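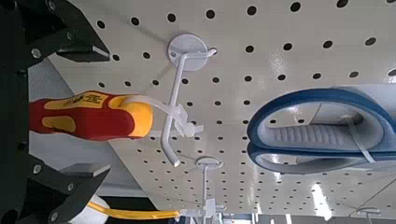 Jayanthi Panicker wrote back to my first draft of this talk asking why on earth I'd spent four slides on the arm and only half a slide on the fingers, when the fingers were where all her money went. Fair point! So I've swapped it round. Fingers first, arm later, and if we run out of time it's the arm that gets dropped.

Say hello, thank the Flondance people for the room, water is on the left.

Right, fingers. Leave the pegboard up while I talk. When we wrote our first budget we had one line that said "gripper" and a number next to it, and I was very pleased with that number. It bought one gripper with one pair of fingers. Then look at what a shop hangs on a wall. A screwdriver with a round handle, flip-flops strapped together, a long yellow cable, most of it on hooks, and each one wants to be held differently. Ask the room: who has a budget line for spare fingers? (Wait. Last time I got two hands.)

What I'd put in now:
Fingers, several pairs, and the screws to go with them. Screws go missing. Buy a bag.
Somebody's time to swap and re-test. We allowed 30 hours for the whole project and had used them before the second store visit.
A practice wall. Get the same board and the same hooks as your shop, please don't let anyone tell you a table will do. Ours cost us 300 pounds with the hooks and it's the best money in the whole plan.
Stock to practise on. You will ruin some of it. Tags stretch, packaging tears, and you can't put it back out for sale.

Tell the tag story here, but keep it short. Plastic tags and loops on hooks: we planned for picking up the product and forgot that it has to come off the hook first. Lifting it over the end of the prong is a different move from grabbing it, and we had costed one move. Aileen Dalisay spotted it in the quote from Maurya, in the bit I'd skipped. They'd priced hanging goods separately from shelf goods and I had thought that was cheek. It was not cheek.

Next slide, quotes.

We had three: Relten, Maurya, Rodero. I won't read the totals out, they're in the handout, and they don't compare anyway. Relten left out training. Rodero put training in but charged delivery by the pallet. The one figure I do want to say out loud is 1767 pounds, our shipping and install on the Rodero quote, sitting on page six in the small type. Pause for groans.

My tip is to make your own sheet with your own rows and make every supplier fill it in. They'll grumble. Let them. Leave a blank cell blank and ring them up about it, don't guess a number in, I did that once and I guessed low.

Lease or buy: we took the 24 month lease. I go back and forth on this. If somebody asks, say it suited us because we didn't know which aisles we'd end up doing, and that I'd want to see a full December before signing for longer. Do NOT get drawn into the tax question, I'm not the person for that.

The arm, if there's time. Reach matters more than lifting strength for wall work, nothing on a pegboard is heavy. Check the reach to the lowest hook as well as the top one, we only checked the top. Check the lighting too while you're there, shiny white board under shop lights was a nuisance for us, and a day of someone fiddling with camera settings isn't free.

Finish on the blank sheet and say it's theirs to copy. Questions. If it goes quiet ask Jayanthi about her fingers budget, she's promised to speak up.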